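Section 4: Setting up the Tarkix dehumidifier in a spare room or workroom

Read this before you plug anything in. The leaflet in the box says the unit is ready in a minute. It isn't, and most of the complaints we get about the Tarkix come from people who believed the leaflet.

Before you start

1. Stand the unit upright and leave it alone overnight. If it was carried on its side in a car boot, leave it a full day.

2. Take the tape off the tank float. It is clear tape on clear plastic and easy to miss. With the tape on, the unit may not know when it's full.

3. Pick a spot on a hard, level floor, with a clear hand's width behind the rear grille. Carpet is allowed by the maker. We don't recommend it.

CAUTION: Plug straight into the wall. Do not use a power board, even a good one, and do not run the cord under a rug.

Choosing a humidity setting

4. Turn the dial to Manual. The Auto setting claims to "learn" the room. We left one on Auto through May and could not find any sign of learning.

5. Set the target to 55 per cent. Lower numbers look good on the display but cost more to hold.

6. Close the windows and the door. A dehumidifier with a window open is trying to dry the neighbourhood.

7. Put a separate humidity gauge across the room, at table height. The built-in sensor sits close to the warm air outlet and tends to read low. On our test unit the display said 69 when a Sperling gauge on the far wall said 82. We trust the gauge.

Note: Cheap gauges drift too. Check yours once a year with the damp salt test in Section 9.
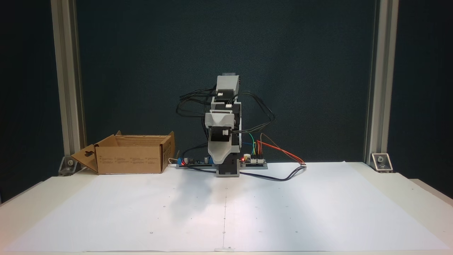
Fadwa Kabbaj wrote to us that she ran hers for a week with the gauge sitting on top of the unit and was very pleased with the numbers, until she moved it to the bookcase and found the room was nearly as damp as the day she started. Her advice was to move the gauge every couple of days and believe the worst reading.

We agree with her, at least for the first fortnight. After that, leave the gauge in the dampest spot you found and adjust the dial to suit.

Emptying and draining

8. Empty the tank when the red light comes on. Switch off first, wait for the fan to stop, then slide the tank out with both hands.

9. For continuous draining, fit the hose to the rear port and run it downhill all the way. Any rise in the hose, even a small one, can hold water back. The Korkex clip sold as an extra is a plain hose clip in a nicer colour.

10. Wash the filter every 14 days in lukewarm water. Let it dry fully before you put it back.

CAUTION: Never run the unit with the filter out, whatever the online videos tell you about better airflow.

If the room is still damp after around 7 days of steady running, stop turning the dial down. Look at the gutters, the subfloor vents and the outside ground level - the machine can't fix any of those.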